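Zullstead library stays open later through the winter

Good news for anyone who has ever hurried down Carvalho Street with an overdue novel under one arm - the Zullstead library will keep its doors open until 8 p.m. from October, two hours later than it does now.

The longer evenings were tried out last winter, and they proved so well liked that 37 readers wrote in to ask for them back. Many were parents who can't get there before supper.
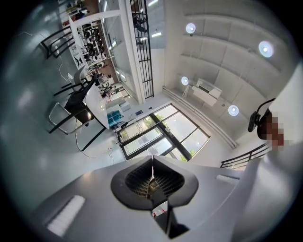

The Wakero bookshop has also given more than 1,000 paperbacks, mostly mysteries and a good many cookbooks, and these will go on the shelves by the front desk as soon as they have been stamped and covered.

The Giten branch keeps its usual hours for now, though readers there can have books sent over from Zullstead free of charge.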